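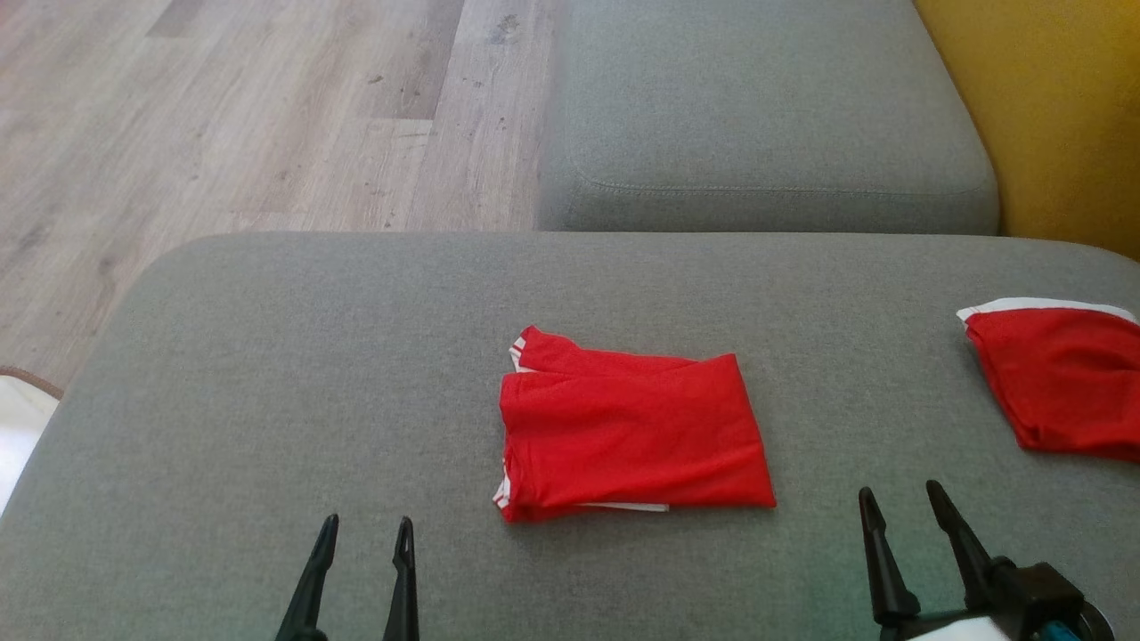

Is the two-arm build ready for the second payment?

Only the left arm is, and I would hold back the rest until the right one keeps its calibration overnight.

Spending to date is 2575 of the 3000 Tallwood approved. Most of it went to motors, and 48 went to a replacement cable that should have come with the kit. Njoroge Mohamedi still expects to finish by April. I don't see how. The right wrist drifts after nearly an hour of running, and the fix he wants means reprinting the mount at the Flonbridge shop, where the printer is booked most evenings.

Folding shirts on a couch is the task we promised. Awuor Nzioka logged 20 trials and calls the results encouraging. Her notes don't say what counts as a good fold, so I can't report a success rate and won't guess at one. I've asked her to write the rule down before the next batch.

Hrefna Zoëga wants to add towels. I said no for now.

Still open: spare fingertips, a proper stop button on the bench side, and who pays for the shop hours after April.

Filippos Manolakis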